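Bumbridge book swap outgrows its room, paperbacks move to Fadivside

2026-03-13

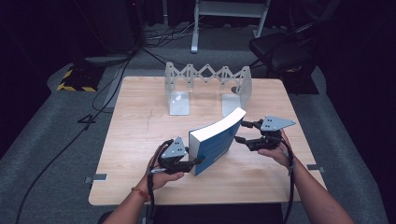
The Bumbridge book swap is moving. Sorting started this week at the Fadivside building, second floor, the carpeted room past the copier. Doors open to the public in May.

The swap ran out of space at the old Fitzsimmons storefront over the winter. Shelves full, boxes in the hallway, one fire exit nearly blocked. The landlord was patient, then less patient. Final count before the move was 3,133 books, most of them paperbacks, packed into 132 boxes. Not all of those will make it to the new shelves.

Sorting is slow going. Each book gets stood up, checked front and back, pages looked over for mold, loose leaves and water damage. Thick paperbacks take longest. Spines crack, glue dries out, whole chapters drop out when you least want them to. Anything with a broken spine goes in the repair pile. Moldy ones get recycled, no exceptions.

The new room holds 2,000 books on open shelves, a little more if the top row is used, but the top row is hard to reach and the swap would like to keep it clear. The rest go to storage downstairs and get rotated in. Doubles will be given away first - there are 19 copies of the same beach thriller, so help yourself.

Shelving is coming from Sidance, the furniture reuse shop on the east side of town. Used units, steel, adjustable. Delivery was supposed to be last week but the elevator at Fadivside was out. Now expected before the end of the month. Until then the sorted books stay in there boxes, labeled by the first letter of the author's last name.

The rules stay the same as at Fitzsimmons. Bring one, take one. No card, no fee, no due dates. If you have nothing to bring you can still take one, just go easy. Kids' books are on their own shelf by the door and don't count toward the swap.

What the swap wants right now: mysteries, cookbooks, large print anything, picture books with all there pages. Spanish-language novels are always short.

What it does not want: encyclopedias, old textbooks, magazines, computer manuals, anything that has been in a damp basement. Please don't leave bags outside the Fitzsimmons door. It is locked and the bags get rained on. Last month two full bags of good hardcovers were lost that way.

Drop-offs at Fadivside will be taken once the shelves are up, at the side entrance, during building hours. Ring the bell marked SWAP. Large donations, more than two boxes, should be arranged ahead of time at the front desk.

Parking is free behind the building but the lot is small. The bus stops right across the street. Elevator is working again as of this writing, stairs are on the left as you come in.

Opening hours for May have not been set. They will be posted on the door and on the Bumbridge notice page.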